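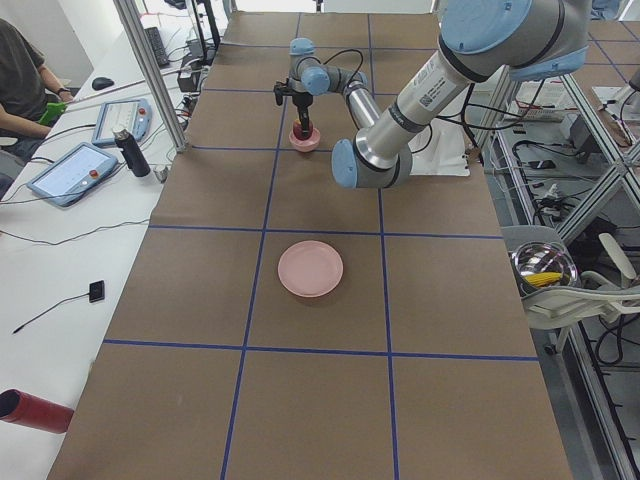

Bench arm over the taped grid

Kinase selectivity panels – how low do you go on ATP?
Posted in: Assays & Screening

delali_a
Oct 18, 2024
Hi all! First real post after a long time lurking. We finally got our dual inhibitor series through the full selectivity panel and I am so happy with the data that I had to come talk to someone about it. The lead (we call it Flumodine in the group, it has a longer code nobody can remember) hits both kinases we wanted and is clean on nearly everything else. My question is about ATP. We ran the panel at a fixed 30 micromolar across the board. My supervisor is fine with that. A reviewer on our internal report wants everything repeated at the Km for each enzyme. Is it worth it?

kirkegaard_h
Congrats, that's a great feeling! I'd side with your reviewer though. With one fixed ATP concentration you are comparing enzymes under very different amounts of competition. A kinase with a low Km will look less sensitive than it is, so your "clean" off-targets may partly be a product of the conditions. Run at Km and the IC50s can be lined up with each other.

wumbei
Going to disagree with Heiðrún a little. Km is lovely for ranking and it's what I'd want for the SAR table, but cells sit at millimolar ATP. If the question is "will this be selective in a cell" then neither 30 nor Km answers it. I'd keep the panel you have, pick the handful of kinases that matter and put the money into target engagement in live cells.

kirkegaard_h
Sure, but that assumes you already know which ones matter! If the panel hid one, you'd never pick it.

wumbei
Fair. Repeat the low-Km ones then, and skip the rest?

delali_a
Oh I like that. Most of the panel has published Km values, so I could sort by that tonight. Also should have said, the compound is ATP-competitive on the first target, but on the second one the shift with ATP is much smaller than I expected. Does that worry anybody?

DedeOpoku
It would excite me more than worry me :) Could be a different binding mode, could be slow off-rate. Have you tried a longer preincubation? We had a series where the IC50 kept dropping until 2 hours and then held steady. Everything before that point was junk for comparing compounds, and we'd made some very confident slides out of it.

c_korletey
Seconding Dede on preincubation. And please check you aren't at the tight-binding limit. If your IC50 is close to half the enzyme concentration, the ATP shift flattens out and it looks like an interesting mechanism when it's only arithmetic. Drop the enzyme and see if the number moves with it.

delali_a
Comfort, I just looked and our enzyme concentration on that one is uncomfortably close. Argh. But good argh! That's an easy experiment. Going to do the enzyme titration first, then the preincubation series, then the low-Km repeats.

wumbei
Good order. Use fresh DMSO stocks while you're at it.

DedeOpoku
Post the curves when you have them! I love a good enzyme titration.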